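Notebook > Chores > Flat items on floor > March

Flat pickup in sim, prints on tile
March, entry started 4:40 pm – Eldana Worku 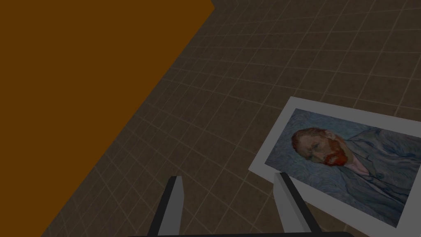
Carrying on from Melati's question at lunch: can we tell Fondbridge that the tidy-up routine handles paper on a floor? My answer is still no. It handles socks, blocks and most cups. A sheet lying flat gives two parallel fingers nothing to close on, and tile makes it worse than carpet, where the tips can at least sink in under an edge.

Setup is the wrist view in sim, brown tile floor, portrait print with the pale border. Friction on the print left at Gadisa's value. Floor friction raised once, after run 127, then put back.

Runs today: 127 to 139, so 13 in all. Three approaches tried.

a) Straight down, close on the border. Fingers skate. No lift in any run. Dropping this one for good.

b) One finger down, drag toward the base, hope for a buckle. Got a buckle in 3 runs. In two of those the sheet flattened again before the other finger arrived. The third was a real grasp, held until the arm turned, then the print slid out sideways. I would not score that as a pickup and have logged it as a fail.

c) Push the sheet against something upright and let the edge ride up. Best of the lot as an idea, but the planner keeps choosing a push direction that rotates the print instead of moving it. Gadisa thinks the contact point is being picked from the bounding box and not from the outline. Need to check. If he is right, every tilted sheet we have run so far is suspect, including the old Rongate set.

Sheet is modeled as a stiff plate with a single bend line. Real paper curls at the corners, and a curl is exactly what a finger wants, so sim may be harder than the house here. It may also be easier: no static, no damp, no dust on the tile. Soledad has asked for bench runs before anyone quotes a number, and I agree with her.

Time is the other problem. Step limit is 600 and approach (c) used more than half of it lining up. A person bends down and has it in one go.

To do:
– contact point from outline, rerun (c) with same seeds
– ask Zewditu if the thin Nishimura tips can be modeled with a beveled end
– bend line at the corner as well as the middle
– leave "paper" off the Fondbridge chore list for now

Logs are under Gresidum, flat items. Seed file is in the same folder, not the one from last month.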